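From: Negin Hassanpour
To: cell-planning list
Date: 31 Mar 2025
Subject: Re: Isham cell, second half of the budget

Owino wrote:
> Before I sign off on the spend I need to know what the 500 is for.
> The Zolora quote has 408 for fingers and I don't see why we need
> new ones when the current set works. Also, is the second camera
> still in the plan? Hura says it was dropped.

Taking these in order.

The 500 is the ceiling for small parts on the cloth folding work. The Zolora quote of 408 comes out of it and covers two sets of fingers, one to fit and one to keep on the shelf. What is left goes to cloths and a replacement blue sheet. Shipping is included in the quote. Tax is not.

The current fingers do work. My concern is that they are the only set we own, and lead time from Zolora is five weeks. If one cracks in the middle of a run we stop for that long. I would sooner pay now.

The camera was not dropped. It was moved to the next budget because we haven't settled where it should go. Hura and I want to try other mounting positions with the one we have before we pay for a second. A close view of the fabric is only useful to us if the cloth is in it. 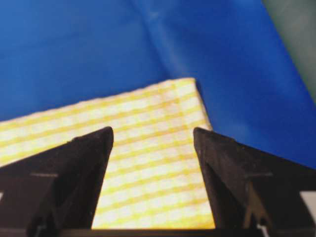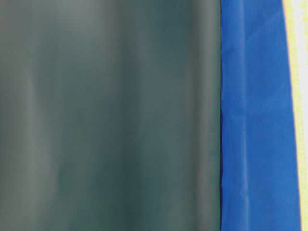

First: wrist view, fingers open at the checkered cloth. Second: fixed view, with the blue fabric at right of center.

The wrist view gives us the folded edge and both fingertips, so I am not asking for any money there. The fixed view needs a different position, and a longer arm for the mount may be enough. I have asked for a price on the arm and will post it when I get it. Please don't hold up the finger order for that.

Two things I need from you:

- a yes or no on the 408
- the cost code, as the old one was closed in March

If anyone else on the list has bought fingers for thin fabric from a different supplier, send me the name and what you paid. I only have the one quote.

Negin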